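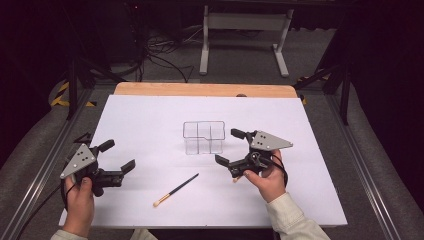 Minutes taken by Chaminda Wanigasekara
December 9, 2016

Wurik Street Tenants and Neighbors Association
Regular monthly meeting, ground floor meeting room, 16 Wurik Street

Meeting opened at 6:35 p.m. Quorum was met. Mrs. Soomro in the chair. Apologies received from the Skolska household and from the first floor rear unit.

1. Minutes of the last meeting

Approved with one correction. Under "Bicycles," the words "front hall" should read "rear hall." No other changes.

2. Heating

The chair reported on her call with Wevier, the management company. Wevier accepts that the radiators on the top two floors have not been heating evenly and says the cause is air in the risers. A plumber bled the system in the east stair. The west stair was not done because the plumber could not get into the basement. Wevier says it left a message asking for the key. The chair did not get a message.

Residents from the west stair spoke. One has been running a space heater in the bedroom every night and wants the electric cost taken off the rent. Another said the kitchen radiator is fine but the one in the living room is cold along the bottom half. A third said the pipes bang between five and six in the morning and wake the baby.

Agreed: the chair will write to Wevier asking for a date for the west stair and for a reply on the electric bills. Residents who want to claim should keep their bills and give copies to the chair before the January meeting. The letter will also mention the banging.

3. Basement storage

There are still six cages with no name on them. The notice on the basement door asked people to label their cages by the end of last month and three were labeled as a result. It was moved that unlabeled cages be cleared. Discussion followed. Several people felt this was too soon with the holidays coming and that one of the cages probably belongs to the family in 4B, who are traveling. The motion was withdrawn.

Agreed: a second notice will go up, and a copy will go under every door. The matter comes back in January. Nothing is to be thrown out before then.

Mr. Skolska asked by note whether paint cans may be kept in the cages. The lease says no. The secretary will reply to him.

4. Snow and the front steps

The snow shovel is behind the door to the meter closet. There is one bag of salt left over from last winter, partly used. Wevier is responsible for the sidewalk under the lease but did not come until the afternoon on two occasions last year.

Agreed to buy four bags of salt out of the house fund. A sign-up sheet for early shoveling was passed around and will stay on the board by the mailboxes. Four names so far. The chair asked people not to use table salt on the steps – it was tried last February and did very little.

There was a question about the loose handrail on the left side of the steps. It was reported to Wevier in the fall. It will be added to the letter under item 2.

5. Laundry room

The second dryer takes money and does not start. The out of order sign keeps coming off, so it will be put back with stronger tape. Refunds are handled by the machine company at the number on the front of the dryer, and two residents said they had been paid this way without trouble.

A request was made to extend the hours to 11 p.m. The unit next to the laundry room objected because of the noise through the wall. Put to a vote: 3 in favor, 16 against. Hours stay as they are, with the last load in by 9 p.m.

6. Holiday potluck

To be held in the meeting room. Sign up for a dish on the sheet by the mailboxes. There are already a lot of desserts and not much else, so main dishes would be welcome. Please put a card next to anything that contains nuts. The room has to be swept and the chairs stacked the same night.

7. Other business

Packages are being left in the vestibule between the two doors, where anyone can reach them. Residents are asked to bring a neighbor's package inside the second door if they see one.

The lost glove and the child's scooter mentioned last month have been claimed. An umbrella has not.

The light on the third floor landing is out again. Added to the letter – this makes four items for Wevier.

Next meeting in January, same room. The day will be posted on the board once the chair has heard back about the plumber.

Meeting closed at 7:50 p.m.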